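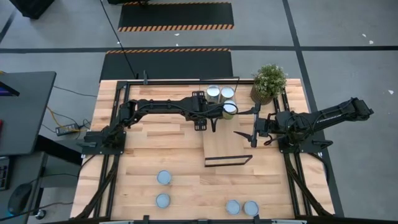 Pin-yu Mok has eaten cold beans in 23 bus shelters and would rank them if asked. I didn't ask. She ranked them anyway, and Skurkden came last, on account of the bench.

Her newsletter on tinned food, Plavoto, has 2,312 readers, "of whom my mother is two". It began one September in Brovevach, where the only shop within walking distance sold tins, string and birthday cards. "I wasn't making a point. I was hungry and I'd already bought the string."

She is stern about peaches and forgiving about soup. Tinned potatoes she calls "a perfectly good potato that's been to boarding school". Her cupboard at home holds mostly sardines, and on Friday she has people round to eat them.

Do they come back? "Some do. One man brought his own sandwich." She thinks about this for a while. "It was tuna, so I let him in."

Contact Plavoto | © Plavoto, all rights reserved | Back to top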